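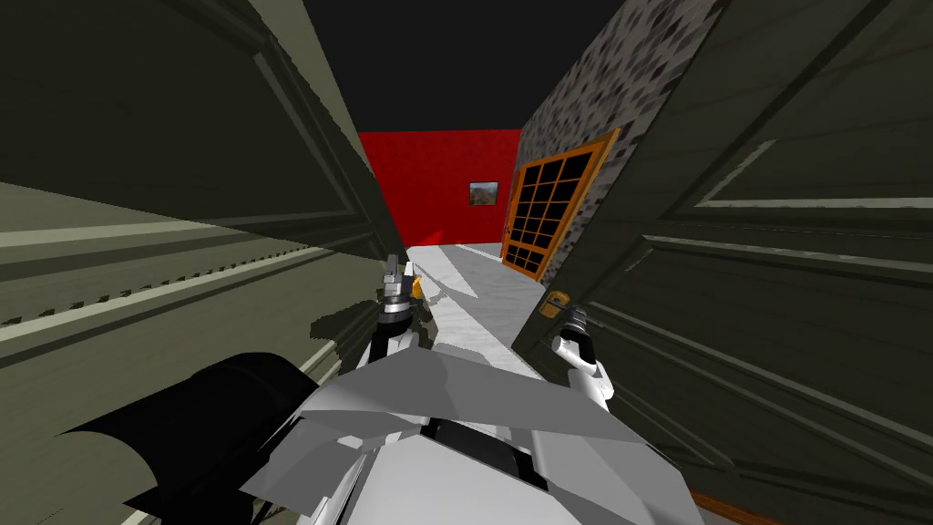
The robotics club at Steinbach spent its winter term on doors. Members had to get a two-armed robot through a simulated house, room by room, as their entry in the Hurnell student challenge. "People hear that and ask what the hard part is," says the club captain, a senior. "The hard part is the door." In a narrow passage the panels stand close on both sides, the brass handle is a small target, and both arms have to reach forward past the robot's own body. The captain says the team argued for most of January about which arm should go first.

The club works entirely in simulation. Its members meet after class in a computer lab and run their code on software from Zenport, on the same machines used for the drafting course. "We have 57 attempts logged on one doorway," the captain says. "I wrote the first version of the approach code, so a lot of those are mine."

Scoring is simple. A full run is worth 1,000 points, and the team needs 75 in every room or the run is thrown out. Its best run so far scored 754. The captain thinks the bedroom is holding them back.

"You have the bed on one side and the doorway ahead, and the base has to line up before the arms do anything," the captain says. "If you start reaching too early, you end up fixing the base with the arms already out."
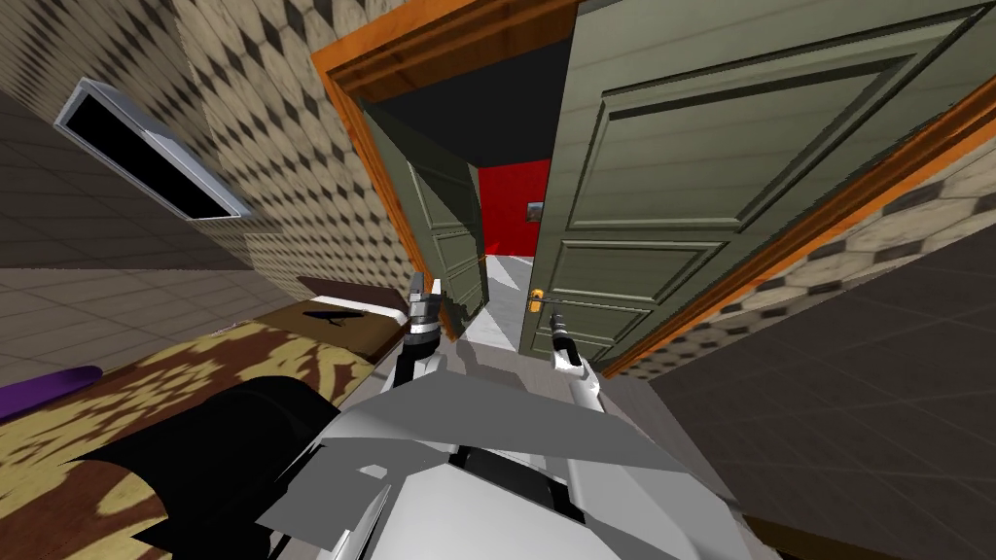

Both arms reach toward the open doors in the bedroom.

The member who handles the grippers, a sophomore, joined without having written any code. The first job was reading logs and marking where each attempt stopped. "It was boring and I learned a lot," the sophomore says. "After a few weeks I could guess which line was wrong."

Wrist views are now part of every review. The team used to check only the view from the head, and the two students disagree on how much time that cost them. The captain says a week. The sophomore says more.

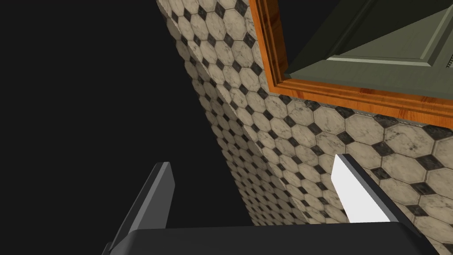

Gripper fingers open, with the tiled wall and green panel ahead.

Next for the club is a practice meet with the team from Flatham, which uses the same house but a different control method. "They plan the whole path first," the captain says. "We plan a little, move, and plan again. I'd like to see theirs on the bedroom." The sophomore plans to spend the time before then on the handle grasp.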